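Winter reading swap, server news, parking

November 12, 2023

Quick one this time, running behind on everything. Sorry for the length of the last issue, several of you wrote in about it.

The swap. Hollari Hall again, same back entrance, same long tables. Doors at 10, tables open till 2, then whatever's left gets boxed for the Palma Street shelter. Last February we had nearly 700 books come in and most went out again the same day. Cookbooks gone in the first half hour. If you want cookbooks come early and bring cookbooks.

What we take: paperbacks, hardcovers, kids' books with all their pages, puzzles if you've checked the pieces. Large print very welcome, there is never enough. What we don't: encyclopedias, textbooks, anything that's been in a damp basement. Smell it first. Please. One musty box and the whole table has it by noon.

Tokens work as before. One book in, one token, one book out. Kids get five tokens at the door whether they bring anything or not. Leftover tokens from last time still good, even the blue ones. If you have a jar of them at home (you know who you are) spend them or give them back, we're short.

Tables are by subject but we are merging travel with history, there wasn't enough travel. Mysteries gets two tables. Science fiction is staying by the window and yes I have heard the complaints about the draft.

Catalog. The online catalog was down for nine days and I got a lot of mail about it, so. It's back. Old machine finally gave up, Si-woo Hong moved everything over to a secondhand one from Esesia, and your wish lists should all be there. If yours is blank, log out and back in before you write to me. Anything you added the week of the outage is probably lost, please re-enter it. Search is faster now, you'll notice it mostly on author names.
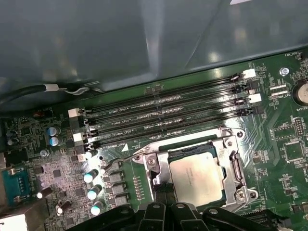
Memory slots on a motherboard.

While we're on the catalog: there are over 2000 titles in it marked "available" and I would bet a good part of them were lent out years ago. If you have ten minutes go thru your own list and take down what you don't have anymore. It saves somebody a message and saves you answering it. Duplicates too. We don't need eleven listings for the same beach thriller.

Reading group. Met at Zidham Cafe last month, good turnout, loud espresso machine. People liked the first half of the novel and argued over the second. Next pick is a short story collection so nobody has an excuse. Copies at the front desk, $2 each, put the money in the tin. We may move to the upstairs room if the cafe says yes, will confirm in the next issue.

Parking. The lot behind the hall holds 35 cars and not one more. Do not park in front of the bakery, they have deliveries and they were very nice about it last time and won't be again. Street parking on Palma is free on swap day. If you're only dropping off boxes, pull up to the side door, unload, move along.

Still need: folding tables (four), somebody with a hand truck, sturdy boxes. Liquor store boxes are best, banana boxes are the worst, the hole in the bottom eats paperbacks. Also a person to do the sign-in desk from noon to 2, you get to sit down adn there's coffee.

Found after last swap: one gray kids' mitten, reading glasses in a red case, a casserole lid. All in the drawer under the desk.

Dues reminder goes out seperately. More when I have it.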